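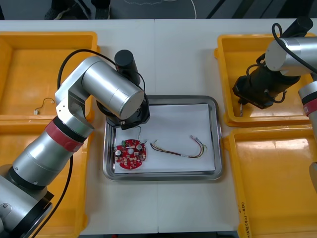 *Fig. 1. Tray with paper liner, red board and harness, bins to either side.*

# Bench Practice, Handout 3: Kitting and Sorting Small Electrical Parts

Notes for the June group, Haris Bajwa

Welcome back, everyone, and thank you for being so patient with the first two sessions, which I know were mostly paperwork. Now we get to handle things! Please read this through before you come in, even if you have worked a bench before. Every shop has its own habits, and mine came from seven years at Satti, where we sorted returned boards all day long and I learned most of it by doing it wrong first.

## The tray

A steel tray with a raised rim is a lovely thing to work in. A dropped screw stays with you, and the whole job can be lifted and moved if someone needs the table. We line ours with a plain sheet of white paper. Small parts show up beautifully against it, and you can write on it too — I jot the job number in a corner, so a Flavia board would be "Flavia 147" or whatever its ticket says.

Change the paper between jobs. Shake the old sheet over the scrap box first, please, and look at what falls off.

## The bins

Our bins go along the sides of the table and the tray goes in the middle, where your hands naturally come to rest. Decide what each bin is for before you pick up the first part. In this course we use:

- boards to keep
- boards to test again
- harnesses and loose leads
- everything you aren't sure of

Don't be shy about that last one. A beginner who uses it often is doing very well in my book.

Wipe the bins out before you start. Plastic collects dust and grit in the place where the wall meets the floor, and the shine can hide it, so tilt the bin toward a lamp and then away again. Fine scratches are nothing to worry about. If you can feel one with a fingernail, tell me and I'll swap the bin. 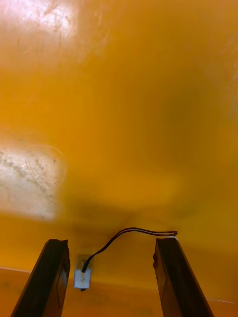 *Fig. 2. Bin plastic up close, with light scuffs showing in the glare.*

## Boards

Hold a board by its edges, always, and set it down with the components facing up. Take your time finding the landmarks: the terminal connector, the taller capacitors, any printing. On a round board I like to turn it until the green connector is at the upper left, and then I turn every other board the same way. You will be amazed how quickly an odd one jumps out at you when they all face alike.

The tall cylindrical capacitors are not handles. I say this with love — I lifted a Roline board by one in my first month, and I still hear about it.

## Harnesses

A harness goes down on the paper in an easy curve, with no kinks and nothing tucked underneath. Keep it to the right of the board and let the connector ends lie where you can see them. Then go along it slowly and check:

1. each strand for nicks or bare spots
2. the place where the strands are held together
3. both connectors, for bent or missing contacts

Never pull on a strand to free it. Push the bundle gently together from both ends and it will usually loosen by itself.

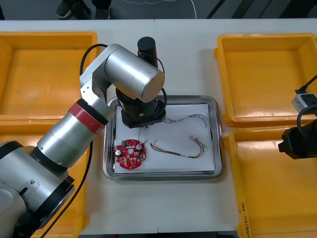 *Fig. 3. Round board at left, harness curving off to its white connectors.*

## For next time

Bring your sheet for Flelia job 117 with the bin labels filled in. Marker is fine on the bins, but write large, larger than feels necessary, and along the side that faces you. Closed shoes too, please, and tie back long hair. We start at 9:30, and the kettle is on from 9:00 if you'd like to come early and chat.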